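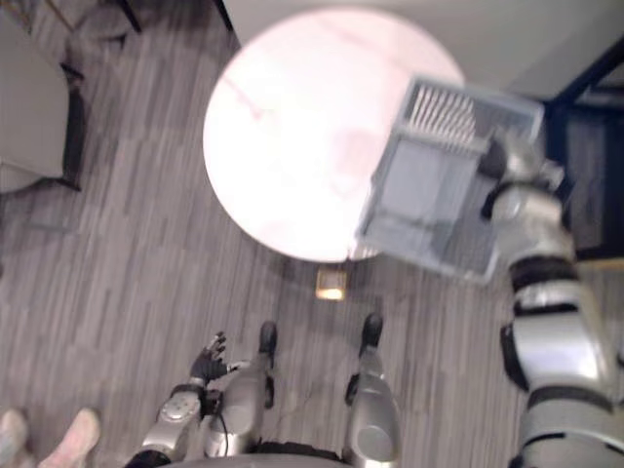 Round white table with a gray-blue plastic basket over it.

Last updated: May
7 min read

4. Connecting the Flira thermostat to your home network

Do section 3 first (wiring and wall plate). If the screen is blank go back – the network steps won't work on a dead unit.

Before you start

Have your Wi-Fi name and password ready. Capital letters matter. The Flira only joins 2.4 GHz networks, so if your router shows two names pick the one without the 5 on the end. Phone on the same network. Bluetooth on.

Steps

1. Install the Setura app on your phone and make an account. Already have one from a Wuyts boiler? Use that, same login.

2. On the thermostat, hold the dial in until the ring blinks blue. Let go.

3. In the app tap Add device, then Thermostat, then Flira 617.

4. Stand in the same room as the thermostat. Wait for the name to come up in the list. Can take 30 seconds.

5. Tap the name. A four-digit code shows on the thermostat screen – type it into the app.

6. Choose your network, enter the password, tap Join.

7. Ring goes solid green. Done. Ring goes red, see Trouble below.

NOTE: The thermostat restarts once after joining and may load an update. Heating stays off while it does. Leave the dial alone until the clock comes back.

CAUTION: Do not pull the unit off the wall plate during an update. If power is lost part way, hold the dial in while switching the breaker back on, and start over from step 2.

4.1 Naming rooms

Each thermostat needs its own room name. Kitchen, Hall, Upstairs, whatever you like, but no two the same or the schedules get mixed up. Change it later under Device > Name. Up to 20 letters, no symbols.

4.2 Setting the first schedule

Open Schedule and pick a day. Tap the bar where you want the heat to come on, drag to where it should stop. Set the temperature with the plus and minus. Copy to other days with the two-squares button.

To try it out without waiting, set a short block starting a few minutes from now and listen for the click at the reciever box. No click means the receiver isn't paired, go to section 5.

NOTE: Hand changes on the dial last until the next block starts. To keep a temperature longer use Hold. Cancel Hold the same way.

4.3 Trouble

Red ring, code 338 – wrong password. Repeat from step 2.

Red ring, no code – signal too weak. Move the router closer or add an extender. Thick brick walls and metal cabinets are the usual problem.

Name never shows in the list – Bluetooth off, or location permission not given to the app. Check both, close the app fully, open again.

Clock is an hour wrong – set the time zone under Device > Region. Daylight saving is seperate, second switch down.

Still stuck, call the Boltville help desk, weekdays except Wednesday afternoon. Have the serial number handy, it's on the back of the unit and on the box lid.

Next: 5. Pairing the receiver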